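A Day at the Juhász Mill Open House

I've wanted to see a working weaving shed since I was a kid, and in February I finally got my chance. The Juhász mill opens to visitors once a year, and this time I put my name down early. I was at the gate before the coffee cart was!

The mill makes linen and linen blends, mostly for tablecloths and kitchen towels, and it shares its site with Jatotex, the dye house that colors nearly everything the mill weaves. You get to see both on one ticket. Our guide was Bence Gulyás, who started there as a loom fixer and still talks about warp tension the way other people talk about soccer. He handed out foam earplugs, told us to tie back anything that dangled, and off we went.
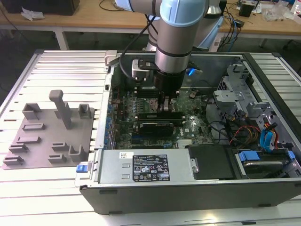 Vol. 14, Issue 2

The yarn store comes first, and I could have stayed there all morning. Cones on shelves right up to the roof beams, and that dry, grassy smell flax has even after it's been spun. Bence pulled down a cone of unbleached yarn and let us run it through our fingers – rough in one spot, almost silky in the next. Linen yarn breaks easily when the air is dry, he said, so the whole building is kept humid. My glasses fogged up twice.

Next door is the warping room. A warp is the set of long threads that gets stretched onto the loom before any weaving can start, and winding one is slow, careful work. The one being made that morning was for a striped towel they call Gonton, which has been in the catalog longer than anyone on the staff could tell me. It was 330 yards long. Two women were watching the threads go onto the beam, and one of them spotted a broken end and had it knotted before I'd figured out which thread she was reaching for. I asked her to do the knot again slowly. She did, and I still can't tie it.

Then the doors opened onto the weaving shed. What a racket! You feel it in your ribs first and your ears second. The newer looms throw the weft across so fast that there's nothing to see, only cloth creeping forward. The three old shuttle looms at the far end are another story. You can follow the shuttle going back and forth, and the whole frame rocks a little with every beat. They're kept for narrow cloth with a proper woven edge, and I stood beside one until the rest of the group had gone on without me.
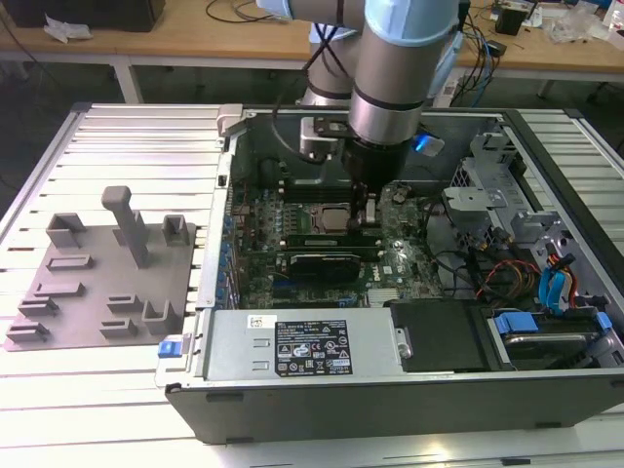 The dye house

Jatotex is across a small yard, and after the shed it feels almost like a library. It's warm and steamy and smells a bit like a wet sweater. They dye in the piece here, meaning the cloth goes in after it's woven, up to 600 yards to a batch. A deep red was coming out of the rinse while we were there and a worker held a corner up to the window for us. Wet, it looked nearly brown. She showed us the dried sample from the same recipe and it was the color of ripe cherries.

My favorite part was the shade room, which is hardly bigger than a closet. Every recipe they've used has a card with a swatch stapled to it, filed by color and not by date, so you can flip through 198 blues from nearly white to nearly black. Some of the cards are still in pencil. The newer ones are printed from Notix, the program they use to keep track of recipes, but the swatches are stapled on by hand all the same, and people check against the cloth first.
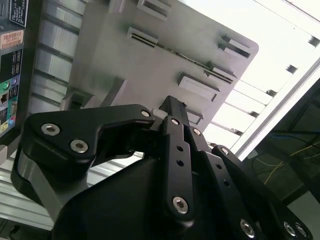 We were also allowed to try matching a shade ourselves under the daylight lamp, and I was very sure of my pick and very wrong. My green looked fine until the lamp was switched to ordinary household light, and then it turned a sad sort of khaki. The dyers test everything under both.

Lunch was bean soup and bread at long tables, with the mill's own cloths on them, and the seconds shop opened right after. Go there with a bag. I came home with four towels and a remnant in that cherry red, and I've already cut into it for napkins.

If you're thinking of going next year, wear flat shoes with a closed toe and bring a layer you can take off between buildings. The morning tour is the one to book, as the shuttle looms are stopped after lunch. Parking is behind the dye house, through the second gate.

Posted 12 March 2026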